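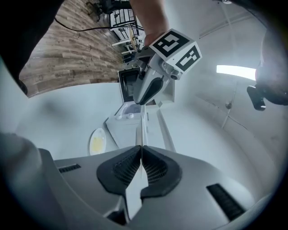 One reader in Gudedthorpe wants it known that a sourdough starter is a pet, and that we should have said so before she adopted one. She has a point. Hers eats twice a day, sulks in February and has already ruined a weekend away.

The Gurkum bakery sells a jar of the stuff for 10 dollars, feeding chart included. The bread comes later, if you are good. My first loaf took 5 days and could have held a door open in a gale. I ate it anyway, with a lot of butter.

We use cookies to improve your experience. Accept | Manage settings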